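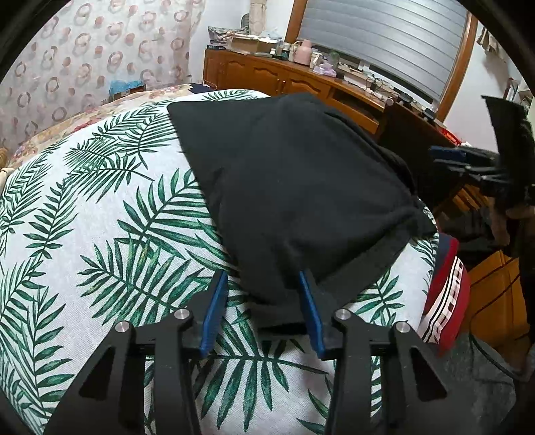

Häufige Fragen zur Hausordnung für Aufnahmen mit Handgreifern

Die Regeln auf dieser Seite gelten für alle, die bei Skidard Textilaufgaben mit zwei Handgreifern aufnehmen, also Falten, Wenden, Stapeln. Sie sind über Monate gewachsen, meistens am Tag nach einem Ärgernis. Das erklärt, warum manche Fragen sehr speziell klingen. Gefaltet wird in echten Wohnungen, und ein schwarzes Stück Stoff auf einer Bettdecke mit großen Palmwedeln ist ausdrücklich erlaubt: Der Kontrast stimmt, und über den Geschmack der Bettwäsche führen wir kein Protokoll.

Muss ich vorher aufräumen?
Nein. Die Arbeitsfläche muss frei sein, der Rest darf aussehen wie immer. Wer seine Kommode für uns leer räumt, tut seiner Familie einen Gefallen, dem Datensatz eher nicht. Weg müssen nur Dinge, auf denen Namen, Adressen oder Kontonummern zu lesen sind. Ja, auch der Mahnbescheid.

Darf ich auf dem Bett arbeiten?
Ja, im Protokoll als »weiche Unterlage« ankreuzen. Die Decke wird vorher einmal glatt gezogen. Einmal reicht. Wir hatten Einsendungen, bei denen die Decke gebügelt war und das Hemd nicht.

Wie fasse ich den Stoff an?
Mit den Fingerspitzen der Greifer, an Ecke oder Saum, und nur so fest, dass nichts rutscht. Die Hände bleiben an den Griffen. Wer zwischendurch mit dem kleinen Finger nachhilft, bricht den Durchgang ab und beginnt neu. Die Prüfung bei Zellon sieht den kleinen Finger. Sie sieht ihn immer.

Was gilt als gefaltet?
Ein annäherndes Rechteck, das nach dem Loslassen von selbst liegen bleibt. Abweichungen an den Kanten bis 3 Zentimeter sind in Ordnung. Die frühere Fassung verlangte »ordentlich«, worüber wir länger diskutiert haben, als ein durchschnittlicher Wäschekorb rechtfertigt.

Zählen misslungene Durchgänge?
Sie zählen, wenn sie als misslungen markiert sind. Bitte nicht löschen und auch nicht schönreden. »Teilweise erfolgreich« gibt es im Formular seit Oktober nicht mehr, weil plötzlich alles teilweise erfolgreich war.

Wie oft muss ich Pause machen?
Nach acht Durchgängen am Stück, auch wenn es gerade gut läuft. Müde Handgelenke führen zu ruckartigen Bewegungen, und die lernt später jemand, der keine Handgelenke hat.

Dürfen andere Personen im Raum sein?
Nur mit unterschriebener Einwilligung nach Blatt 4 der Bowen-Richtlinie. Bei Minderjährigen gar nicht. Katzen unterschreiben erfahrungsgemäß nicht und warten deshalb vor der Tür.

Welches Licht ist vorgeschrieben?
Mindestens 800 Lux auf der Arbeitsfläche. Woher sie kommen, ist uns gleich, solange es während eines Durchgangs nicht wechselt. Rollläden also vorher einstellen und dann in Ruhe lassen.

Wohin mit den Aufnahmen?
Am selben Tag nach Skinport hochladen, danach vom eigenen Gerät löschen. Beides, in dieser Reihenfolge.

Meine Frage steht hier nicht.
Dann bitte über das Formular in Skinport stellen. Wird sie oft genug gestellt, bekommt sie eine Regel.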